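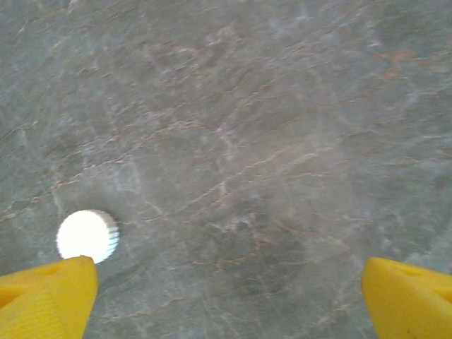

Where should a loose bottle cap go when a kitchen counter is being cleared?

Back on its own bottle, if the bottle is at hand. If it is not, the cap goes into the small-parts dish and stays there until the end of the session, when the dish is sorted.

Slide 2. Introduction

Good morning, and welcome to the second part of the Bastoreck household series. My name is Siiri Lukoševičius. The first part, given in March by my colleague Rizwan Farooqui, dealt with cupboards and drawers. Today's subject is the countertop, and in particular caps, lids and the small containers they belong to.

(Pause for latecomers. Handouts are on the side table.)

Slide 3. Caps on stone surfaces

A veined gray counter hides a good deal. Crumbs, clear film and dried drips can be hard to pick out against the pattern. A white plastic cap is one of the easier items to find, and we ask participants to begin with such items. Pick up the cap before wiping. A cloth will push it along the counter and often over the edge.

Marble should be wiped with a soft cloth and plain water or a mild soap. Vinegar and lemon juice are not to be used on it. Participants regularly ask about this, so please allow time.

Slide 4. Matching caps to containers

Screw caps of similar width are easily confused. Set the cap on the neck and turn it gently backward until the thread drops into place, then turn it forward. If it binds, it is the wrong cap or it has gone on crooked. Do not force it.

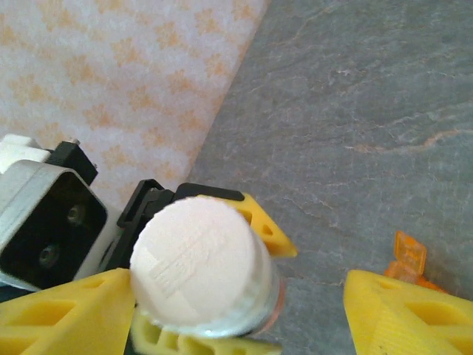 Once a cap is seated, hold the container by its body when moving it. Lifting by the cap alone is discouraged, particularly with glass. Containers without a label are set apart and shown to the householder before anything is discarded.

Slide 5. The Skerkemov sessions

Our trial sessions at Skerkemov were led by Gintarė Navickas. Each session lasted 25 minutes, and 80 households took part. The most frequent request afterward was for a fixed place to put small parts, and the dish was added to the procedure for that reason. Any shallow dish will serve.

(If asked about the written procedure: copies may be requested from Nilton Castaño at the front desk.)

Slide 6. Practice

Participants now work in pairs. One clears, the other keeps the dish. Change places after the first counter is finished. Caps still unmatched at the end are to be left in the dish for the group discussion after the break.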